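Section 4: Laying out and building your first frame

You have unpacked the Zodstead mason bee house kit, you have checked the parts against the list in Section 3, and now comes the really enjoyable bit! Take your time over this section. A well-squared frame makes everything afterwards easier, and the bees get a snug, dry home that will last for years.

Put a sheet of cardboard on the table before you start. It saves the table top from scratches and glue, and small blocks show up nicely against it.

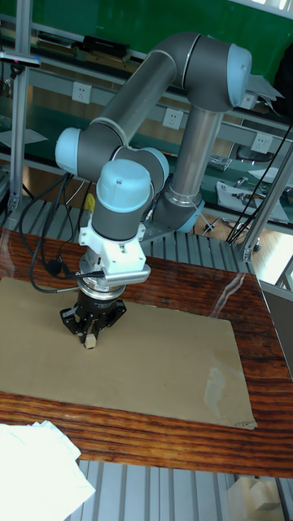
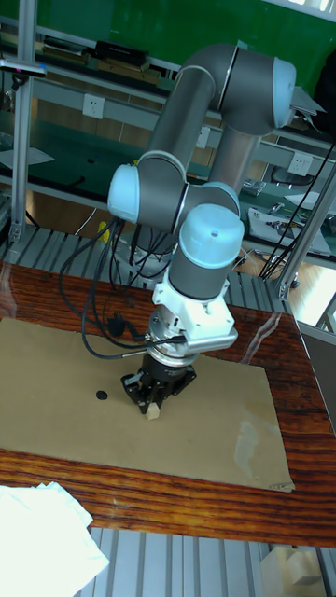
Fig. 4: Small wooden block over the cardboard, both views.

Before you glue

1. Lay out the two side panels, the roof panel and the floor panel with the smooth faces down.
2. Find the corner blocks. If any have a rough edge, rub it along the grain with the fine sandpaper from the Citard finishing pack. A few strokes will do.
3. Try every joint dry, without glue. The panels should slide together with gentle hand pressure (if you are reaching for the mallet, something is the wrong way round).
4. Pencil a small mark across each joint so you can put it back exactly as it was.

Gluing the frame

5. Run a thin bead of glue along the floor panel and set the first side panel on it, matching your pencil marks.
6. Press a corner block into the inside angle and hold it for 15 seconds.
7. Repeat with the second side panel, then add the roof.
8. Measure from corner to corner both ways. The two figures should be the same. If they differ by more than 2 mm, squeeze the longer diagonal gently until they match.
9. Wipe away any squeezed-out glue with a damp cloth and leave the frame flat overnight.

CAUTION: Use only the water-based glue supplied. Solvent glues give off fumes for weeks and bees will stay well clear of the house.

Note: The roof panel overhangs at the front. It looks lopsided at this stage and it is meant to!

Filling the house

10. Stand the frame on its back and pack in the tubes, open ends facing you. Start at the bottom corners and work inwards.
11. Mix the tube widths as you go. Different bees like different sizes, and a good jumble brings in a lovely range of visitors.
12. When the tubes no longer shift as you tilt the frame, stop. Forcing in one more can crush its neighbours.

CAUTION: Keep varnish and wood oil off the tubes. Treat the outside of the frame only, and let it dry fully before filling.

Spare tubes are sold under part number 443. Houses put up by April catch the early mason bees, but leafcutters come along later in the summer, so a late start is still well worth it. For hanging height and which way to face the house, go to Section 5.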